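Fustport Deal Room

Document hosting for mergers, acquisitions and securities filings

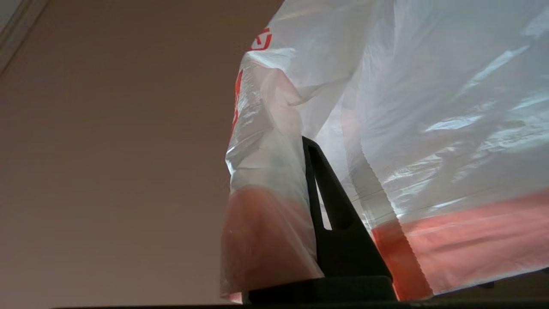 Fustport gives buyers, sellers and their counsel one place to keep due diligence documents. Each room holds up to 1000 indexed files and 40 named users. Larger rooms are quoted separately.

Access is set by folder -- view only, print or download. Every opening of a file is logged, and the log can be exported when the deal closes.

Included with each room:
Question and answer log with deadlines
Redaction tool for PDF and Word files
2 administrator seats
Closing archive, delivered within 20 days

Rooms opened before September keep the old folder layout unless an administrator changes it.

For pricing or a trial room, contact Sirkka Koskela, Client Accounts.

Page updated 2 Oct 2025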